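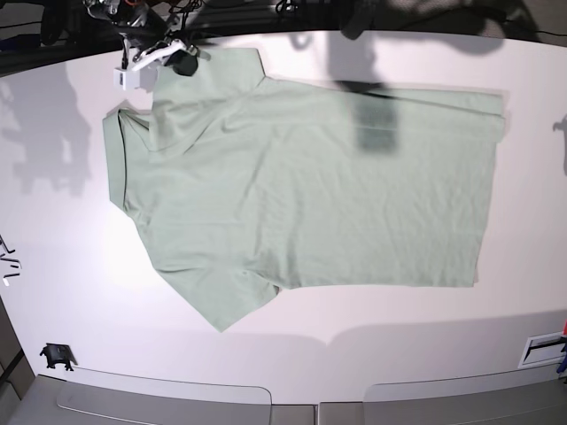
Notebooks > Textile bench > Folding > 2019-10-15

Short-sleeved shirts again, on the white table. The aim is still one fold that works for the whole Haronska order, collar or no collar, so the stack stays square on the shelf.

Sage green today. The color is kind to the eyes but hard to read: a crease and a seam look much alike on it, and I keep mistaking one for the other near the shoulder. Might be worth moving the lamp lower.

Order I'm using for now: lay out flat, sleeves out, smooth from the middle to the hem, then sleeves in, sides in, hem up. Smoothing before the sleeves are out is a waste of time - the cloth bunches at the armhole and the whole thing has to be picked up and laid down again.

Picking up by one place only makes the fabric double back on itself, and the hem twists.
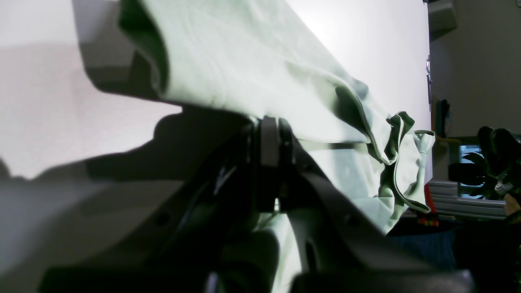 Jiang disagrees with the order above and would do the hem first, on the grounds that a twisted hem spoils every fold that comes after it. Fair point. I'll run 6 shirts that way and 6 my way and compare the stacks.

Crumpled starts are the slow ones. With the cloth in a heap I look for an outer edge first and leave the inner folds alone until there is some length to pull on. Rolled edges hide the layer underneath.

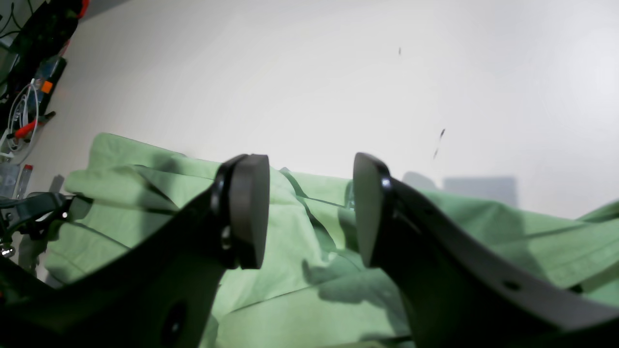
Does it matter which side faces up? For the polos, yes - collar up, or the placket leaves a ridge through the stack. The plain tees can go either way.

Last thing before folding is the corners. A hem corner that hangs lower than the rest has to be squared up, or it sticks out of the finished fold.
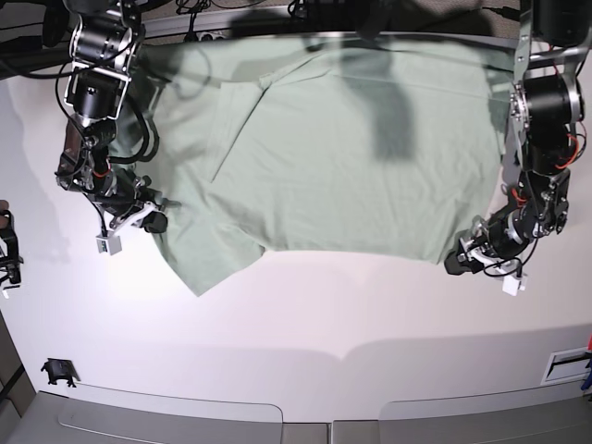 To do

- Lower the lamp
- Ask Handia for the folding board, 13 inch
- Hem-first trial, then compare
- Look up the June notes on sleeve creases

Textile bench notebook | Contact: bench 2, Flirkent workshop | Back to top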